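Lisari gripper fault

The Lisari gripper fault was a software and calibration error in the two-fingered grippers made by Elitz for its Arby line of tabletop robot arms. It caused the fingers to close with more force than had been requested, and in some cases to keep closing after a stop command. The fault takes its name from the Lisari test programme, where it was first recorded. Elitz issued a safety notice on February 24, 2021, and a corrected release followed in June.

Background

The Arby arm was sold to workshops and teaching laboratories for sorting and moving small hand tools. Its gripper had a force limit set in software and a separate limit in the motor controller. The two were meant to agree. Operators could change the first but not the second, which was stored at the factory.

The Lisari programme tested the arm's control software in simulation before each release. Its tasks involved thin or awkward metal tools, such as drawing compasses, which are hard to grip because the legs can spread or twist under load. A compass laid on a wooden board was one of the standard arrangements.
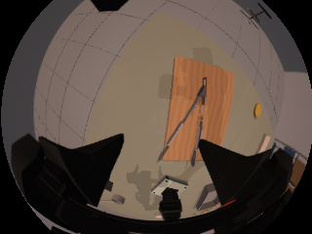

Why did the fault not show up in the simulated tests at first?

The simulator read only the software force limit and had no model of the limit held in the motor controller, so every simulated grip stayed within the permitted range.

Cause

After an update, the control software began to send force values in a new unit. Controllers from earlier production batches still expected the old one. A light grip was therefore read as a firm one, and the arm reported no error, as the value was still below the factory limit.

A second problem made matters worse. When the fingers met more resistance than expected, the software treated this as a poor hold and tightened them again. A stop command sent during this step was placed in a queue and acted on only when the step had ended. The emergency stop button was wired separately and was not affected.

Effects

Elitz traced the error to 354 grippers. It received 11 reports of damage, mostly bent tools and cracked finger pads, and 2 reports of bruised fingers. Both injuries happened while an operator was straightening a tool by hand with the arm switched on - a practice the manual already warned against.

Response

The safety notice told owners to go back to the previous software and to keep their hands clear of the gripper while the arm was powered. The June release checked the controller version at start-up and refused to run if the units did not match. Stop commands were also moved ahead of all other instructions.

Akl, which supplied the motor controllers, later added the unit to each message. The Lisari tests were extended to include the controller limit and a stop command sent during closing.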